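Clidarmont Public Library
Borrowing and Membership: Frequently Asked Questions
Last updated 11/22/21

Who may hold a library card?
Any resident of Clidarmont or Skuslow may apply at no charge. Persons who work or attend school in either town, but live elsewhere, may also apply with proof of employment or enrollment.

How many items may I borrow?
Adult cardholders may have up to 45 items on loan at one time. Reference works and bound newspapers do not circulate.

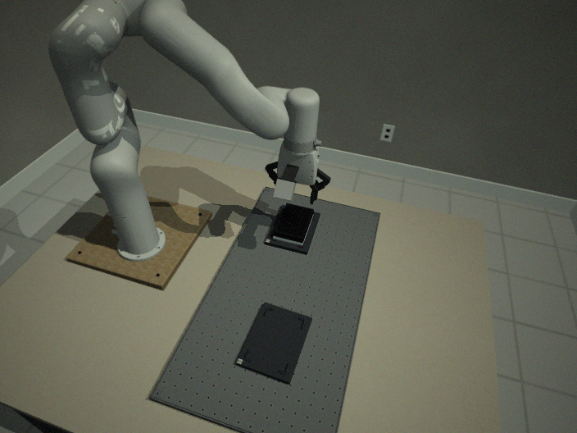

How long is the loan period?
Books are lent for three weeks and may be renewed twice, unless another reader has placed a hold. Films and music are lent for one week.

Are there fines for late returns?
The library no longer charges daily fines. An item that is six weeks overdue is considered lost, and the replacement cost is billed to the account. The charge is removed if the item is returned in good condition.

May I see the Šindelář Collection?
Yes, by appointment. The collection holds around 900 volumes, the oldest printed in 1607. Requests should be sent to Vratislav Kolář, Head of Special Collections, at least two working days ahead. Pencils only — pens are not permitted in the reading room.

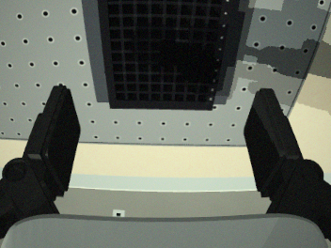 Can you obtain a title the library does not own?
In most cases. Interlibrary loan requests are accepted at the main desk and at the Harka Street branch. Please allow two weeks for delivery.

Where do I report a lost card?
Call the main desk at extension 212. Cardholders are responsible for items borrowed before the loss is reported.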